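Notas para a palestra, 24/01/2018
(falar devagar no começo, eu sempre disparo!)

Boa noite, gente. Vim contar como anda a soltura dos cágados na lagoa de Loltum. Quem já me ouviu falar disso sabe que eu me empolgo, então podem levantar a mão e me cortar.

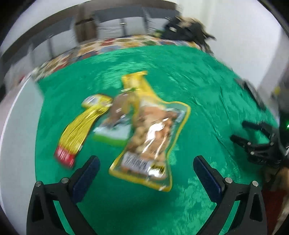
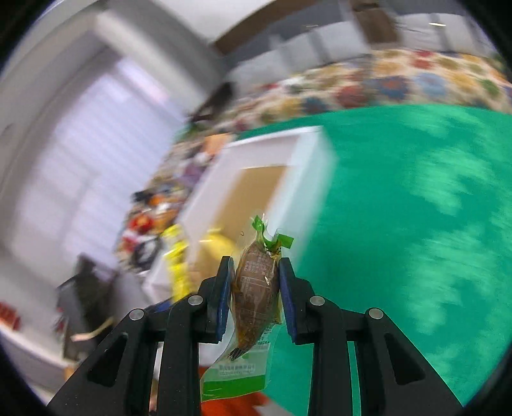
Começo pelo problema. Os adultos da lagoa vão bem, o que falta é bicho jovem. Os ninhos ficam na margem de areia, do lado de Fodon, e os teiús cavam quase tudo antes da eclosão. O filhote que escapa ainda tem que passar pelas garças (coitado).

O que a gente faz: recolhe parte dos ovos, incuba, cria os filhotes em tanque e devolve quando o casco já aguenta uma bicada. Em agosto soltamos 35, todos marcados na borda do casco, e 8 deles levam radiotransmissor.

(próximo slide, o mapa)

Olhem o riacho Peng, aqui em cima. Eu jurava que eles iam ficar na lagoa, e não é que vários subiram o riacho? Um foi parar na represa da fazenda Grotham! Passei a tarde com a antena na mão, atolada até o joelho, achando que o receptor tinha pifado.

Os transmissores duram 90 dias, depois disso dependemos das armadilhas de recaptura. É trabalho chato, confesso, mas sem ele não sabemos quem sobreviveu.

(se perguntarem de dinheiro: faltam 4000 reais para a cerca dos ninhos. Não enrolar.)

Última coisa: se acharem um cágado atravessando a estrada, levem para o lado aonde ele já ia. Nada de pôr no carro e trazer para mim, por favor!

(abrir para perguntas, deixar o mapa na tela)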